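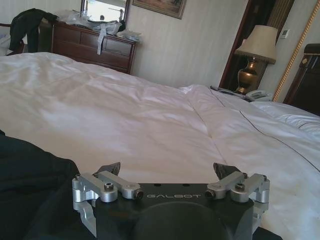

Laying-out

Laying-out is the placing of garments on a flat surface before they are folded, hung or packed. In homes the surface is most often a made bed. The term covers both the spreading of single items and the sorting of several items into groups. It is distinct from airing, in which garments are left spread for some hours, and from blocking, in which a damp knitted garment is pulled to a set size and left to dry.

Contents
1 Surface
2 Order of work
3 Dark garments on white bedding
4 Fastenings
5 Criticism
6 See also

Surface

A bed is wide enough for a full-length coat with both sleeves out, and can be reached from at least one long side. Its drawback is softness. A duvet gives way under the hand, so that a crease pressed into cloth lying on it does not hold as it would on a table. The Drendlow household manual advises pulling the duvet flat to the foot of the bed, or turning it back and working on the sheet. Piped duvet covers have a raised line along the seam, and thin cloth should be kept clear of it during folding.

Beds with turned posts need some care at the corners. The rings and swellings of a turned post can catch a loose strap or cuff when a garment is drawn across the bed, and garments are normally lifted past the post.

A dresser top or chair back is used for items waiting their turn. Neither is counted as a laying-out surface in the Drendlow manual, as the garment cannot be spread to its full width.

Order of work

The usual order is as follows.

Empty the pockets.
Close the fastenings.
Place the garment face down with the collar away from the worker.
Smooth from the centre towards the hems.
Bring in the sleeves or sides.
Fold from the hem upwards.

Padded jackets are pressed by hand before the last step to let out air. Coats intended for a hanger stop at the fourth step. In the Peklow method, taught on short courses for hotel staff, the garment is placed face up and turned once after smoothing, which adds a movement but lets the front be checked for marks.

Dark garments on white bedding

Black cloth on a white cover shows its outline clearly, which helps in finding a twisted sleeve or a hem folded under. Detail inside the outline is harder to see. Folds in matt black fabric have little contrast under side light from a window, and a seam may be found more quickly by touch. 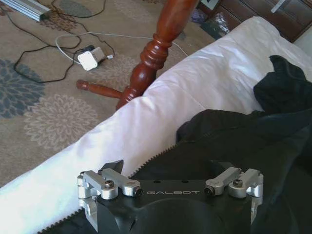
Lint passes in both directions. White fibres from a cotton cover cling to fleece, wool and brushed polyester, while a new black garment may leave loose dye or fluff on the bedding. A clean sheet of a middling colour is sometimes put down first.

Fastenings

An open zip is the commonest cause of an uneven fold. The two rows of teeth lie apart and the front panels slide over each other when the sides are brought in. Sivakumar's guide to domestic folding gives 2 cm as the greatest gap that can be left at the collar. Metal teeth can also pull threads in a loosely woven cover. A Plekex survey of 239 households found that most closed zips before folding but left press studs open.

Criticism

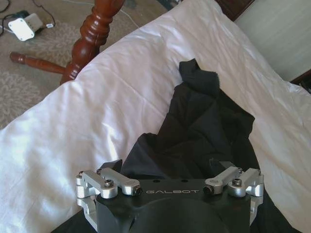 Kumudini Khan argued in reply to the Sivakumar guide that the bed is a poor choice for anything heavier than a shirt, and that its place in household manuals owes more to habit than to results. She held that a blanket on a table gives a flatter fold and spares the back, and noted that the guide's own instructions for coats assume a firm surface throughout. Later printings of the guide allow either.

See also

Airing cupboard
Bed-making
Clothes valet
Garment bag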